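GINITBRIDGE COMMUNITY ARTS CENTER TO REOPEN ITS LOWER HALL WITH A SEASON OF EVENING CLASSES

GINITBRIDGE, February 24, 2026 — The Ginitbridge Community Arts Center is delighted to announce that its lower hall, closed since October for repairs to the heating and the long north wall, will open its doors again this spring with a full season of evening classes for adults and older teens.

The season brings together 19 courses, among them choir, pattern cutting, bookbinding, watercolor, beginners' Spanish and a much-requested return of the Trarard family's bread evenings, which filled up so quickly last year that we were still taking phone calls about them weeks after they had finished. There are 204 places in all, and 81 of those are being held at a reduced rate for neighbors who live in the Gillis and Appiah housing blocks.

"I have been coming down these steps since I was a girl in tap shoes, and I can't tell you how much I have missed the noise of the place," said Mariama Dankwa, director of the center. "People come for the sewing or the singing, and then they stay for half an hour afterward with their coats on, talking by the door. We are so looking forward to having them back, and to meeting the folks who have moved to town over the winter and haven't found us yet." 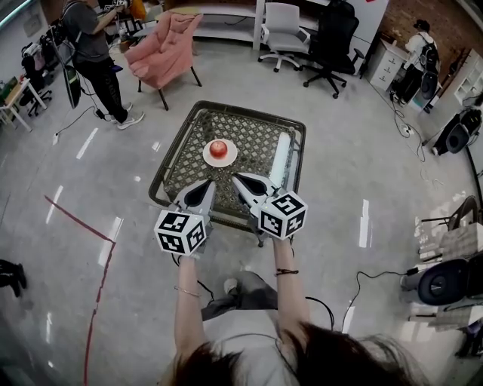 Hands at work over a low table, one bracelet on each arm.

The repairs were paid for by the town's building fund together with gifts from 144 local households, some of whom baked, knitted and raffled their way through a long cold stretch to get us there. Along with the new heating, the hall now has a wider side entrance, better lighting over the stairs and a small kitchen where tutors and students can make themselves a cup of tea at the break.

Etornam Dramani, who teaches bookbinding and looks after the class schedule, said the timetable had been built around what people asked for. "We heard from parents who can't get out before supper is cleared away, and from nurses whose shifts change every week," Dramani said. "So several courses now run twice, early and late, and you can swap between the two — just let your tutor know."

Registration is open now at the front desk and by mail. Printed schedules can be picked up at the center, the Ginitbridge library and the Gillis Street pharmacy. Most courses last eight weeks, and basic materials are included in the fee, apart from fabric for pattern cutting.

Media contact: Etornam Dramani, Ginitbridge Community Arts Center, front office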